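**Tema 5. Aprender a doblar ropa por imitación: qué prometen las curvas y qué no**

Notas de clase, 2 de marzo de 2020. Sustituyen a las de agosto, que daban por buena la métrica de Evasel.

## 5.1 El punto de partida

El planteamiento es conocido: se graban demostraciones, se entrena una política que va de imagen a acción y se espera que generalice. Con la ropa el problema se complica porque no hay un estado compacto que medir. Una caja tiene seis grados de libertad; una camiseta doblada, los que uno quiera ponerle, y casi todos quedan ocultos bajo otra capa de tela.

De ahí viene mi primera reserva. Cuando alguien dice que su red «entiende» la prenda, conviene preguntar qué predice exactamente. En Javano, por ejemplo, la salida es una pose relativa de cada pinza y una apertura. Nada más. No hay cuello, ni manga, ni dobladillo en ninguna parte del código.

## 5.2 Percepción desde la muñeca

La cámara viaja con la pinza, y eso tiene una ventaja real: los dedos aparecen siempre en el mismo sitio de la imagen y la relación entre punta y tela se aprende con pocos datos. También tiene un coste. Cerca del contacto la cámara pierde el contexto, y lejos de él se llena de fondo: sillas, ventanas, gente que pasa. 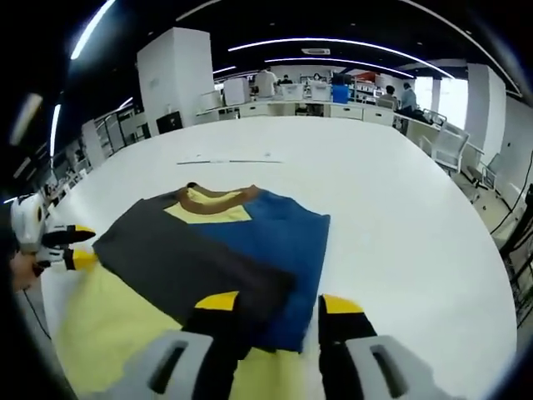 Una política entrenada en una sola sala puede apoyarse en ese fondo para localizarse, y entonces la validación sale estupenda mientras no se mueva la mesa. Nii Bonsu lo comprobó tapando la mitad superior de la imagen: de 60 episodios de evaluación resueltos pasó a 50, sin tocar la tela ni los pesos. No es un hundimiento, pero esos episodios perdidos no tenían nada que ver con doblar.

## 5.3 Los datos

El conjunto de prácticas contiene 249 demostraciones, de las cuales 124 son con las dos manos. Tres advertencias:

- La sincronización entre pinzas la hace Korix por marca de tiempo. Revisad el desfase antes de entrenar — un retardo constante se aprende como si fuera técnica.
- Las trayectorias vienen suavizadas. Las correcciones pequeñas del operador, que son lo más informativo, pueden haber desaparecido.
- «Éxito» lo marca quien graba. Phelan calcula después un solape de siluetas, y los dos criterios discrepan con frecuencia en prendas de varios colores, donde la segmentación parte la tela en trozos.

## 5.4 Para la próxima sesión

Repetid el experimento de la máscara con vuestra propia política y traed los fallos, sin seleccionar. Una curva de pérdida sola no se acepta como resultado.

Lectura pendiente: el apartado de calibración del manual de Korix, con el lápiz en la mano.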